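Standier wants small shops to rent a robot by the month

Sunday, August 16, 2020

Standier says its new bin-picking package, sold under the name Mumance, can be running in a small shop within three days of delivery. The rental starts at $800 a month and covers the arm, a two-finger gripper, the software and phone support. Bins are extra, and so is a visit from a technician.

The company's sales sheet claims 139 picks an hour. It doesn't say with what parts, how full the bin was, or whether a person was standing by to straighten things out. Asked for those details, Standier said a fuller test report would be out in October.

Fedoruk, a parts distributor, has had a unit on trial for 17 weeks and has yet to sign a contract. Atano, which rents out a rival system, quotes no hourly rate at all – a choice that looks either modest or careful.

Plain blocks are a kind place to start. They have flat sides and straight edges, and they don't hook onto each other the way springs and brackets do. The harder question for any buyer is what happens with a part lying tight against the wall of the bin, and on that the sales sheet is silent.

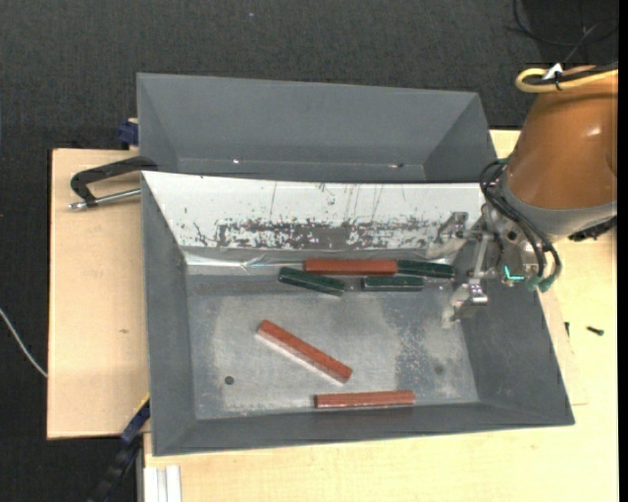

Glenys Eynon wrote in to say that her shop looked at the package and passed. The monthly price was fine, she said, but the quote for bins and setup came to over half a year's rent, and she couldn't get a straight answer on who pays when the gripper fingers wear out. Standier's standard contract lists fingers as "consumable items" – with no price next to them.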